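Buttons again

Quick one tonight, I have bread in the oven and if I forget it again there will be words.

So the push buttons. If you read the September post you know I bought a job lot of panel parts from a closing-down sale in Clokomcombe, one of those listings where the photo is a crate and the description says "electrical, various." Nineteen dollars plus the drive. The crate went under the stairs and stayed there. I pulled it out this week, finally, and tipped the whole thing out, and it was mostly buttons. Industrial ones. The fat mushroom kind you hit with your palm, plus a bunch of flat ones, plus bags and bags of the little square blocks that clip on the back.

I was happy for an hour and then I was standing in the kitchen at 11 pm with 400 loose bits on the counter and no plan at all. Not my best moment.

First mistake, sorting by size. Don't. They're nearly all made for the same size of hole, so you end up with one enormous pile and a sad little pile of oddballs and you've gained nothing. Second try was by maker. Some were marked Usex, a lot weren't marked, a few had a sticker so old it came off on my thumb. Gave up on that too.

Color is the way. It sounds like what a kid would do and that's fine, kids are right. Color is what I look for when I go to the box anyway. I never think "I need a Usex part," I think "where's the red one."

So, trays. Shallow ones. I had been using deep tubs and the trouble with a deep tub is you can't see the bottom layer, so you dig, and then the legs of the contact blocks hook on each other and you lift out a bunch of five like grapes. Shallow tray, one layer, done. And match the tray to the cap if you can. Yellow in the yellow tray, red in the red tray. You stop reading labels after the first few minutes, your hand just goes. I used to write labels. Lovely labels! Waste of an evening.
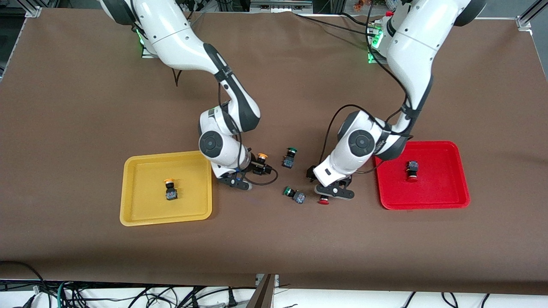

The other thing is standing them up. A mushroom button wants to lie on its side, the cap is wide and the body is narrow and they roll in a little circle and end up pointing at the wall. If you drop them in the tray any old how, you fit maybe half as many and the caps rub. Stood upright on the block they sit pretty well and you can see every cap from above. It's slower. I timed myself because I'm like that, and did a tray of 13 in a bit under 2 minutes standing them up, and less than half that just chucking them in. Still worth it. I only want to do this once.

Pick up by the body, by the way, not the cap. Some of the old caps unscrew if you twist, and then you have a cap in your hand and a spring going across the floor. I lost one spring behind the fridge. It lives there now.

What else. The work surface. Plain and one color if you have it. My kitchen counter is speckled granite-look stuff and the small screws just vanish on it, so I moved everything to the big table in the back room and spread brown paper over the varnish. Much better. Dark bodies still get a bit lost on brown but the caps jump out, and caps are what you're sorting. Don't crowd it either. I keep a little heap in the middle and a tray on each side and top up the heap when it's gone. When I put all of it out at once I just shuffle things from place to place and feel busy.

The yellows were a pain. Some are proper lemon yellow and some have gone nearly orange, and I don't know if they were made like that or it's thirty years of sun through a factory window. I went back and forth and then put them all in together. If I ever need a perfect match for something I'll hold two up to the light like a normal person.

Cleaning. Warm water and a drop of dish soap on a rag, caps only. Keep the contact blocks dry. I did the first few under the tap like an idiot and then had to leave them on the radiator overnight. For the sticky residue I used the orange stuff, Brumemer, which smells like a dentist but it does lift the glue. Test it on an ugly one first, it took the shine off a green cap.

Then testing, which I have only half done. Meter on beep, probes on the two screws, push, listen. Some beep when you push and some beep until you push, and that's fine, that's how they're meant to be, but keep those seperate or you will get very confused in six months. I'm putting a dab of nail polish on the ones that beep until you push. The dead ones go in a jam jar for spares because the caps are still good.

Couple of people asked what I want them for. Mostly the Tiongson, my old drill press, which has had a light switch from a bathroom on it since I bought it and I hate it. It gets a proper red mushroom stop on the front where I can hit it with my knee. After that, a box for the shop vac. After that I have no idea, there are so many. I might sell a few sets on if anybody wants them, comment below or email, I'm not fussy about price but you pay the postage because they weigh a ton.

Still to do: the green ones, the flat black ones, the bag of lock rings which I haven't even opened. Also find a home for the trays once they're full, they don't stack, should have thought of that befor I started. A shelf with thin gaps maybe. There's some leftover ply in the garage that could work if it isn't warped.

Ok the oven is beeping. More when the drill press is done.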